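Spare Parts Lists Should Outlive the Warranty
Opinion, by Benedita Macedo
Nov 25, 2019

A parts list is a short document. It gives an item number, a description, a quantity per assembly, and the fasteners that go with it. Every manufacturer has one for every product, since the production line could not run without it. My position is that the list should be published on the day of sale and kept online after the warranty ends.

The usual practice is different. Clikine, whose office equipment we service in Cerness, removes its lists 2 years after a model is discontinued. In May we logged 121 repair requests at the shop. Of these, 88 needed a part that costs less than the labor to fit it. In most cases the delay came from identifying the part. A clip or a bracket has a number, the number is on a list, and the list has been taken down.

Two objections are common. The first is that publication helps makers of copied parts. A firm that copies parts buys the product and measures it. The list saves that firm an afternoon. It saves an independent shop several days per order, and the shop has no budget for a second unit to take apart.

The second objection is safety. Zulmira Seixas, writing for the trade group Morsy, argues that untrained owners will open equipment they should leave closed. That is a fair point for power supplies and pressurized systems. It does not apply to a plastic carrier, a hinge, or a side panel.
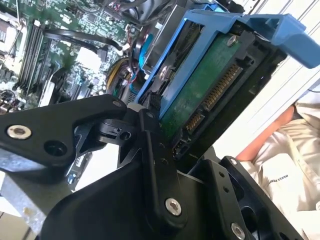
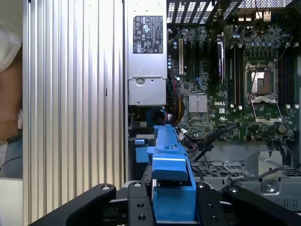
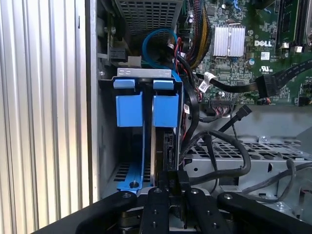
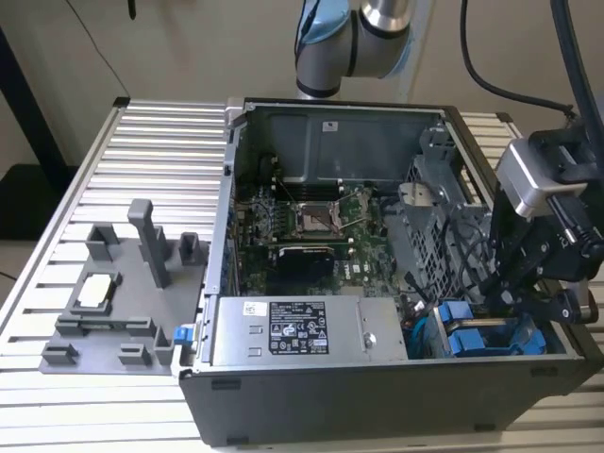
Desktop computer with the case open. The blue part in the first three pictures is plastic.

The cost of keeping a list online is small. A full set for one product line fits in a file smaller than the marketing brochure. Posetti, a maker of commercial sewing machines, has left its lists up for every model it has sold, including those it no longer stocks parts for. We order from Posetti more often as a result, and we make fewer ordering mistakes.

I would set the minimum at ten years from the last unit sold, with part numbers, quantities, and fastener sizes included. Exploded drawings can be optional. Superseded numbers should stay in the list with a pointer to the replacement, and the file should be searchable text. Scanned pages do not meet that requirement.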